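Apr 13, 2020

Minutes of our reading workbook call, typed up by me from some pretty messy notes (sorry in advance!). We started late because I couldn't get my sound to work.

## Where we are with the Wallen reader

Units 1 to 7 are edited and I'm really happy with them. The Brinkmann word lists finally match the stories, so no more kids hunting for a word that never shows up. The Dilness teachers asked for bigger writing lines, and we all said yes.

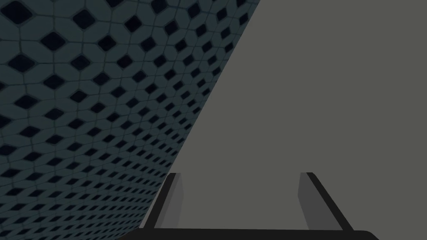

## Answer key

We went back and forth on this one for ages. Lollow wants the key in the back of the book, Dilness wants it as a separate booklet — I'm with Dilness, but I said I'd go along with either. We agreed on the separate booklet, stapled, with page numbers that match the workbook.

Printing: 626 copies, black and white inside, color cover. I still need to get the paper price. 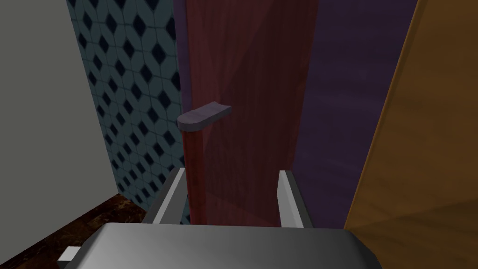

## To do before the next call

- Me: fix the two spelling pages in Unit 4 and send them round
- Lollow: try the parent notes at home and tell us which bits are confusing
- Dilness: final say on the cover by the end of April

Next call is the same time, same link.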